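Ubaldo Bianchini has run the secondhand tableware stall at the Lenville market for 4 years. He sells up to 200 pieces in a good month, most of them one at a time.

"People don't want the full set," he says. "They want something to put their keys on."
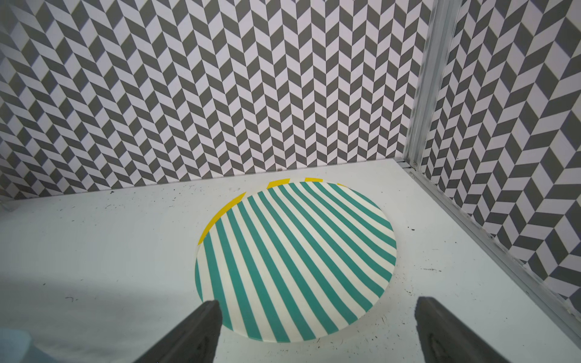

Teal and cream stripes, with yellow on part of the rim.

February is slow. He spends it sorting boxes and fixing prices. "I hate pricing," he says. "My wife does it better."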